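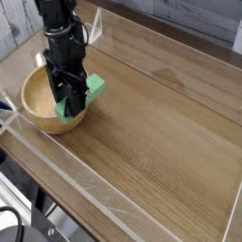
The Bowl by the Door

I own too many bowls, and I want to say that up front so you know who you're dealing with. Glass ones that nest, a chipped enamel one I use for scraps, a giant ceramic thing that only comes out for potato salad in July. But the ones I reach for are wood, and the ones I love are the shallow, thick-walled, honey-colored kind that look like somebody buttered them. I've been wanting to write about them for years. My editor finally gave in, probably so I'd stop bringing it up at lunch.

My first good one came from a secondhand shop on a rainy November afternoon when I was supposed to be looking for a lamp. It was under a stack of place mats, dry as a cracker, with a gray bloom on the inside and a price sticker that took me two days to get off (warm olive oil, a fingernail, some bad words). I had no idea what wood it was. I still don't! I've had people tell me maple, beech and "some kind of fruit," all with great confidence. What I knew was that it was heavier than I expected and that my hand went straight around the rim like it had been there before.

I took it home and oiled it, and the color came up while I watched. If you've never done this, please go find a thirsty old bowl just for the experience. You pour a little puddle in the bottom, you push it around with a rag, and the grain just walks out of the wood at you. It went from cardboard to toast to honey in the time it took the kettle to boil. I did the outside too, and then I did two cutting boards and a rolling pin, and then I had to open a window and sit down.

So, oil. Everyone wants to talk about oil. I use plain food-grade mineral oil for anything that's going to see salad, and a board cream with beeswax when I'm feeling fancy. The one I keep buying comes from a small outfit called Bramix, in a squat tin with a lid I can never open with greasy hands. You put it on at night and wipe off what's left in the morning. My mother used vegetable oil on everything, and her salad bowl smelled like an old crayon by about 1985, so I'd skip that one. Walnut oil is lovely if you let it cure properly and no one at your table has a nut allergy. That's a real if, so ask.

Washing is simpler than people make it. Warm water, a drop of soap, a quick swish, a towel, done. Dry it right away and stand it on its edge for a while so both sides get air. The dishwasher is out. I know you know that, but I also know there's a night when the sink is full and you've had company and you think, well, just this once. I did it just this once. The bowl came out with a crack from the rim to nearly the middle, and I kept it on a shelf for a year out of guilt, holding rubber bands.

What do you look for when you're buying? I turn it over first. I like to see a foot that sits flat, and I'll put it down on the counter right there in the store and give it a poke to see if it rocks. A small wobble in an old bowl doesn't bother me much, wood moves and you'd move too, but I'm not paying full price for one in a new piece. Then I run a thumb along the inside. Some bowls are finished like glass and some have a bit of texture left in the bottom, faintly sandy, and I've come around to the second kind. Things don't skate around in there. A peach stays where you put it.

Then there's the wall. Thin-walled turned bowls are gorgeous, and I'm always afraid of them. You can practically see light through the edge and I'm a person who bangs into doorframes. Give me thickness. A thick rim takes a knock from a serving spoon and shrugs, and it has that soft rounded shoulder that picks up a line of light in the evening. I also think it looks friendlier on a table, though I can't defend that.

Speaking of tables. For a long time I had mine on a white painted surface and it looked fine, kind of catalog-ish. Then we inherited a darker one, that medium walnut brown with close, fine grain, and I set the bowl down on it without thinking and said "oh" out loud to an empty kitchen. Pale honey on brown wood is so much better than it has any right to be. I'd been told you shouldn't mix your woods, and I had obediently not mixed my woods for most of my adult life. Mix them! The only thing I avoid is two pieces that are almost the same color, where one ends up looking like it's trying to be the other one and missing.

I went a little overboard after that, of course. I bought a shallow one from Hafstein, the workshop that does those heavy Scandinavian-looking trays, and paid $180 for it, which is a number I said very quietly at home. It's beautiful. It has a low wide shape and a lip that turns in just a hair. It's also slightly too good to use, and so it sat around being admired until I forced myself to put onions in it. Onions were the right call. Papery skins everywhere, one sprouting in the back, and suddenly it was a bowl and I wasn't tiptoeing past it anymore.

At the other end of things, there's a seller called Arkau at our spring craft fair who has a crate of seconds under the table, and I paid $11 for one with a knot in the side that had opened up into a tiny hole. Useless for dressing, perfect for everything else. It lives by the front door now and holds keys, a tape measure, sunglasses, dog bags, a screw that came from something important. Every so often I dump it out on the table and put back only what belongs, and by the next week the screw has company again.

That door bowl is the one visitors comment on, by the way. They pick it up! People will walk past a painting and a very nice rug and pick up a bowl of keys to see how heavy it is. I think it's the roundness. You want to hold it.

If you're using yours for food, a few things I've learned at the expense of my own dinners. Dress the salad in the bowl only if you're going to eat it soon, and wipe the bowl out the same night. Beets will stain a pale one, and so will berries, and lemon juice with salt will lift most of it but leave a shadow. Bread is the easiest thing to serve in wood, with a cloth under it, and popcorn is the best. Don't put it on top of the refrigerator, where it's warm and dry and you'll forget it. I lost a nice little nut dish that way and found it at moving time, curled up like a potato chip.

And if it does go gray and thirsty, it's usually fine underneath. Go over the inside with fine sandpaper, following the grain, and wipe it down with a damp cloth. Let it dry overnight. The damp raises little fuzzy fibers, so sand once more, very lightly, and then oil it, and then oil it again the next day. I do mine in front of the television with a towel across my lap.

The big question I get is whether you need more than one. No, you need one, a shallow one, a bit wider than you think, with walls you can get a grip on. But there's a Fovance catalog on my counter with the corner of a page folded down, and on that page is a bowl the exact color of a graham cracker, and I've measured the shelf.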